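# Chapter 9: Screen Duration and Story Duration

Any narrative film handles at least two measures of time. The first is screen duration, the time the film takes to run. The second is story duration, the time covered by the events the viewer is asked to understand, including those that are only mentioned or implied. A film of ordinary length may cover an afternoon or forty years. The viewer is seldom confused by the difference, and most of this chapter deals with the devices that prevent such confusion.

A third measure, plot duration, lies between the two. It covers only the stretches of story time that the film presents. If a story runs from a character's birth to her retirement, and the film presents four days from that life, then the story duration is several decades and the plot duration is four days. Some writers fold plot duration into story duration. This book keeps them apart, for reasons that become clear in Section 9.4, where flashbacks are treated.

The terms are used throughout the chapter as follows:

- **Screen duration**: running time, measured in minutes, seconds or frames.
- **Plot duration**: the sum of the time spans presented on screen.
- **Story duration**: the full span of events, presented or inferred.
- **Ellipsis**: an omission of story time between two shots or within one.
- **Expansion**: any treatment in which screen duration exceeds the duration of the event shown.

## 9.1 Equivalence, compression and expansion

Within a single unaltered shot, screen duration and story duration are usually equal. A character who takes eight seconds to cross a room takes eight seconds of the running time. This relation is called equivalence. It is the default condition of the continuous shot, and it holds until something disturbs it: a change of camera speed, an effect added in the laboratory or on the computer, or a staged alteration such as a change of light through a window while the camera continues to run.

Compression is far more common across a cut than within a shot. The usual case is the trimmed action. A character reaches for a door, and the next shot begins with the character already seated in the room behind it. The walk has been removed. Provided that screen direction and sound are consistent, viewers rarely report a gap, and many will state on questioning that they saw the walk.

Expansion is used less often and tends to be noticed. Its simplest form is slow motion. A second form, overlapping action, repeats the end of a movement at the start of the following shot, so that a fall or a closing door takes longer than it could in life. A third form depends on cutting away. A fuse marked for ten seconds may burn for a minute of screen time if shots of other characters are placed between the shots of the fuse. Here each shot, taken alone, may be equivalent, and the expansion belongs entirely to the arrangement.

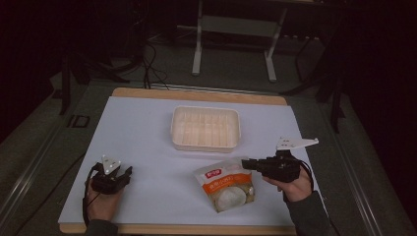
P. Cleretti

## 9.2 Measuring duration

Statements about pace are easy to make and hard to check. A critic may call a film slow when its shots are short, or quick when its shots are long but crowded with movement. Measurement does not settle such questions, but it gives the discussion a common starting point.

The most widely used figure is the average shot length, obtained by dividing the running time in seconds by the number of shots. Titles and end credits are normally left out of both. The film *Skido*, which serves as the main example in this part of the book, has a running time of 70 minutes without credits and contains 304 shots. Its average shot length is therefore 13.8 seconds.

An average of this kind hides the distribution. *Skido* opens with a harbor sequence built from long, fixed shots, and its final reel contains a pursuit in which few shots last longer than three seconds. Neither part resembles the average. For this reason the figure should be given together with the median, and preferably with a plot of shot lengths in running order. The median is less affected by a small number of very long shots. Where the mean is much higher than the median, the film probably contains such shots, and they should be located before anything is said about style.

Three practical points apply to students making their own measurements.

First, the frame rate of the copy must be known. A sequence of 3000 frames lasts 125 seconds at 24 frames per second and 120 seconds at 25. Older television transfers often run at the faster rate, and figures taken from them cannot be compared directly with figures taken from a theatrical print.

Second, a rule is needed for dissolves. The convention in this book is to place the boundary at the midpoint of the dissolve. Other conventions are acceptable if they are stated and kept.

Third, shots that have been joined to look continuous should be counted as they appear. A cut hidden behind a passing vehicle is a matter of production history. It belongs in a note – the count describes what is presented to the viewer.

## 9.3 Signaling an ellipsis

An ellipsis may be marked or unmarked. Marked ellipses use a device whose function is understood by convention, such as a fade, a dissolve, a caption or a change of season. Unmarked ellipses use a straight cut and leave the viewer to infer the gap from clothing, light, dialogue or place.

The balance between the two has shifted over time. In studio films of the 1930s and 1940s the dissolve was a routine sign that time had passed, and the fade commonly indicated a longer gap. From the 1960s onward the straight cut took over much of this work. The dissolve did not disappear, but its use narrowed, and in later films it often suggests memory or a deliberate reference to an older style.

*Skido* uses both methods. The move from the harbor to the inland town of Brendden is made by a straight cut, and the only evidence of the gap is a coat that the main character did not have before. The later gap, which covers an entire winter, is marked by a fade to black and a caption reading "October." The caption gives the month in which the action resumes. It leaves the year to be inferred, and the viewer cannot fix it until a letter from the Gilani shipping office is read aloud two scenes later. Such a delay is an example of a suspended ellipsis: the gap is announced at once, and its extent is supplied afterward.

Suspended ellipses should be distinguished from concealed ones, in which the viewer is given no sign that anything has been left out. The concealed ellipsis is common in detective plots and is examined in the next section together with the flashback, which is the usual means of filling it.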